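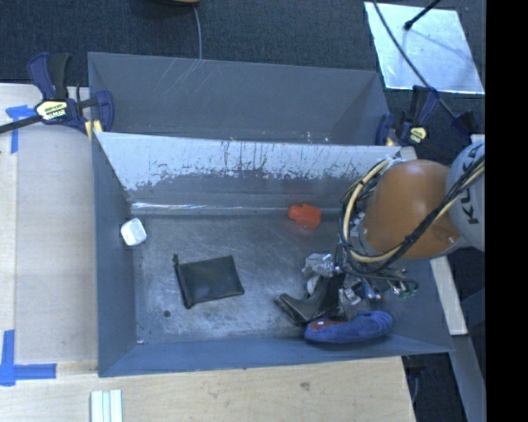 Bin picking demos: hand guiding or joystick?

Forum: Teaching and Programming

avwood_cell2
Posted Mar 22, 2019

Looking for opinions from people who have recorded a lot of picks by demonstration. The setup is a KUKA arm over two gray metal bins, one behind the other, clamped where they meet, on a plywood top. Mixed items in the front bin: a flat black pouch, a small white block, a fuzzy blue thing, a black boot-shaped thing, an orange-red part. The job is to move everything from the front bin to the rear one and then back again.

So far I have been driving it with a 6-axis joystick. It works but it is slow. A coworker wants to switch to hand guiding, where you grab the wrist and walk it to the item. Before I spend a week changing the recording code I would like to hear from someone who has done both.

The other question is how many demos per item before it is worth training anything.

tuhumury_s
Hand guiding, no contest. I ran both at Wivgate on a similar bin job. With the joystick my operators needed 8 tries before they stopped bumping the bin wall. With hand guiding they were fine on the second try. You feel the wall before you hit it hard.

Sutrisno

grgic.l
I disagree with Sutrisno, at least for bins. When you guide by hand, your hand and forearm are in the camera view for the whole approach. At run time there is no arm there. If you are training from images, you are teaching it with something in the picture that will be missing later. We recorded 2,277 picks by hand guiding at Brendolcombe and ended up keeping only the joint data. The images were no use to us.

If you only replay trajectories then it does not matter. But nobody replays trajectories on a mixed bin.

tuhumury_s
You can do a second pass. Guide it once by hand, save the path, then play it back with nobody near the cell and record the camera on the playback.

grgic.l
Only if the item has not moved. On a hard block, fine. On anything soft you have squashed it during the first pass, so you have to put it back the way it was and you never get it exactly. We tried that too. It doubled the time per demo and the pouches were still off.

zivk_service
We do mostly integration work at Živković so take this as the view from the maintenance side. Look at your hoses before you pick a method. You have a wide loop of pale yellow hose and black cable hanging out to the left of the wrist. People who hand guide tend to grab whatever is closest, and the loop is closest. I have replaced 4 fittings on one cell for that reason. If you go that way, put a proper handle on the flange.

Also, with the loop that wide, keep an eye on the bar clamp on the left when you work near that wall. A joystick operator watching the gripper will not be watching the hose.

avwood_cell2
Good point on the hose. I had been thinking about the gripper and the bin walls and nothing above that.

To answer the question I should have answered in the first post: yes, we train from images. Fixed camera, nothing on the wrist. So what Lumturie describes would hit us directly.

benchmonkey44
Has anyone here used a tracked handheld controller in place of the joystick? You hold it like a flashlight and the arm copies your hand. We moved to that in December. It is a lot faster than a 6-axis puck and you stay out of the picture. Bad points: drift, and tired wrists after an hour or so. You need a clutch button so you can stop, reset your hand and carry on.

grgic.l
Yes, that is what we use now. Scale it down near the bin floor. We run 2 to 1, so the hand moves twice as far as the tool. People complain for a day and then they stop.

tuhumury_s
I still think the force feel matters more than you are allowing for. With a handheld controller you get nothing back when the fingers touch the floor. Scuffed sheet metal with reflections on it is hard to judge depth on, even when you are standing next to it. My people drove straight into the floor more than once.

benchmonkey44
We set a height limit in software just above the floor and that took care of it. For thin items you lower it a bit.

tuhumury_s
Then your operator is leaning on the limit and that goes into the data. All your flat picks end at the same height.

benchmonkey44
They should end at the same height. It is a flat floor.

zivk_service
Check that it is flat and level before you count on that. Two bins with clamps on them, sitting on plywood, can shift. Mark the position and measure the corners every morning.

avwood_cell2
There is blue tape on the plywood at the left. I will add a corner check to the morning list.

What about demo counts?

grgic.l
Depends on how you spread them. Do not do all the pouch picks in a row. Mix the items and mix where they sit, including up against the walls. Ours all started out in the middle of the bin because that is where people put things down, and it was useless in the corners. Keep the failed picks too, just label them.

tuhumury_s
Agree with that part.

avwood_cell2
OK. I will order a handheld controller and leave the joystick connected as a fallback. No hand guiding for the image runs. I may still use it to teach the fixed poses, home and the drop point over the rear bin.

tuhumury_s
Put the handle on for that as well.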